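3.2 Building and trying the hand-held grippers

We come now to the part of the work that took up most of our evenings, and we hope the reader will forgive us for dwelling on it. The Prurkeo gripper was designed from the start to be put together by people who do not build things for a living, in the corner of a shared workshop in Gollasville where the benches have to be cleared again by the end of the night. Everything that follows in this section was done there, with ordinary hand tools and one rather slow printer.

The housing is printed in grey. The first version, which we called Brito, had bare inner walls, and anything smooth slid out of it as soon as the wrist was turned. Berhanu Asfaw suggested lining the opening with a soft black mesh padding, cut by hand and glued in, and we have kept to this ever since. A sheet of padding costs very little, and replacing it is a matter of 15 minutes once the old glue has been scraped off (the scraping is the tedious bit, and we recommend doing it over a newspaper). The marker cube sits on top of the body, where the grip hand does not cover it, and it lets the Astau tracking software work out where the tool is and which way it is pointing.

Grippers are tried out by hand before any recordings are kept. The person holding one opens and closes it, turns it over, and brings it towards a second gripper at chest height, as in Figure 2, so that a loose cube or a stiff jaw can be found early on. 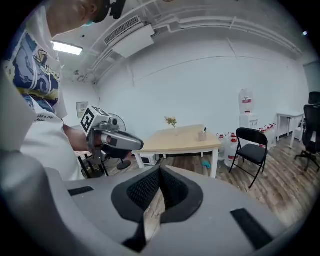

Figure 2. A gripper with its marker cube held up during a trial in the shared room. The housing and padded opening of a second gripper are in the foreground.

Kátia Sales objected, on reading a draft of this section, that a trial of this sort says a good deal about the builder's patience and rather little about the tool, and that she would sooner see each gripper left on a shelf for a month and then tried again by somebody else. She added that her own had felt perfect in January and had a noticeable wobble in the jaw by the time she next picked it up.

We think she is right, and we have changed our habits a little as a result. Each gripper is now put through 30 full openings and closings when it is finished, and the same again after a month's rest, by a different pair of hands. Of the 86 recordings made with the Brito version, we set aside all those in which the cube had shifted on its mount, and the mount has since been given a second screw. The wobble in the jaw came from a printed pin that wore down on one side. A plain steel pin from the hardware shop fits the same hole with a touch of filing, and we now use one in every build, though we have yet to test it over a whole winter in a room where the heating comes and goes.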